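Student Projects > Mobile Manipulation > Drawer task: are we overthinking the order?

lchong
Posted 4:12 pm

Some of you remember our club from the sock thread. We have moved on to groceries. The spring task (ours is due at the end of April) is: open the drawer, put the requested items in it, close the drawer. A person could do it while on the phone. We have spent most of a semester on it.

Right now Erelano, our planner, opens the drawer first and leaves it open while it works through the list. Lajos Major, who wrote most of Erelano and is therefore not neutral, thinks this is obviously correct. I think we're giving the arm a large wooden shin-bruiser to steer around for the whole run. The alternative is to sort the stuff on top first, get the awkward things out of the way, and open the drawer only when we have a clear shot at it.

The nightstand top is small and we load it up on purpose. Soda can, bowl, bread, water bottle, cheese. The cheese is a single slice, because the task sheet says "cheese" and we had a vote. 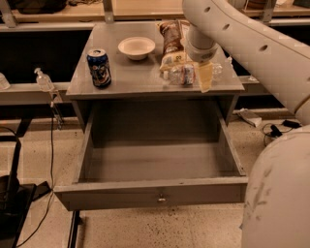
The cheese is also what the argument is about. With a rigid item, Erelano knows where the bottom is and can work out how much room it needs over the drawer edge. With the slice it assumes a flat stiff rectangle, like a playing card, and plans as if that were true. Lajos says this is a fine approximation. Lajos has never made a sandwich in front of me so I can't speak to his experience.

Questions:
Does anyone open the drawer last and like it?
How do you model floppy things without spending the rest of your degree on it?

diekmann_l
Posted 4:40 pm

Open it first. Pulling a drawer is the step most likely to shove the furniture, and if the furniture moves after you've located everything on top, congratulations, you now have a very accurate map of where things used to be. Open, look again, then pick.

Also a crumpled water bottle on its side is a worse object than cheese. It rolls and you can see through it. I'd worry about that one.

lchong
Posted 4:47 pm

We do look again after opening. It costs time but I grant you it beats the map of where things used to be.

The bottle is its own thread. I'm rationing my complaints.

montri_s
Posted 5:03 pm

Disagree with Lutz, a bit. We did drawer-last for a year at our school and it worked for us, but our table was bolted down, so maybe that's the entire explanation. If yours can slide, put rubber feet on it and then have the argument.

On floppy things: don't model it. Pick it near one short edge, let it hang, and treat it as a tall thin box pointing straight down. Add a margin. Lower it slowly and let go when the box says it's in. We did 100 runs with a folded washcloth that way and the failures were nearly all in the grasp. The hanging part was boring.

lajosm
Posted 5:20 pm

Hello, it's me, the biased one.

For the record the playing card thing was a placeholder. It has been a placeholder since the fall. The tall thin box is a better placeholder and I will put it in tonight.

I'd still keep the drawer open from the start. Every time you close and reopen you roll the dice on the knob. It's a small round metal knob and our gripper does not love it. I would rather fight it twice per run (open, close) than any more than that.

lchong
Posted 5:26 pm

I never said reopen!! I said open LATER. One open, one close, same as yours.

lajosm
Posted 5:29 pm

Then what happens to the stuff you pick up before it's open?

lchong
Posted 5:41 pm

It goes to the other side of the top.

lajosm
Posted 5:42 pm

Where the bowl is.

diekmann_l
Posted 5:50 pm

I'm enjoying this a great deal. Are you two in the same room?

lchong
Posted 5:52 pm

Yes.

jnyitrai
Posted 7:15 pm

I judged this task last spring, so two practical points.

First, read the scoring again. A dropped item costs you more than a slow run, and where I judged, bumping the open drawer cost nothing unless it closed. Teams lose sleep over touching it. Touch it all you like.

Second, please practice under bad light. Everyone tunes in one room and then shows up at a gym where the lamps are the color of weak tea and the detector stops believing in bread.

montri_s
Posted 7:31 pm

Seconding the light. We had 2,000 labeled pictures and every one was taken in the same lab before lunch.

lchong
Posted 8:04 pm

Our room already looks like tea so that may be the first thing we've done right.

OK. Drawer stays open from the start, Lajos can have that one. Tall thin box goes in tonight. Rubber feet if someone will drive me to the store. I'll post numbers for both orders anyway, I want it on paper.

lajosm
Posted 8:06 pm

I'll drive. We're also out of cheese.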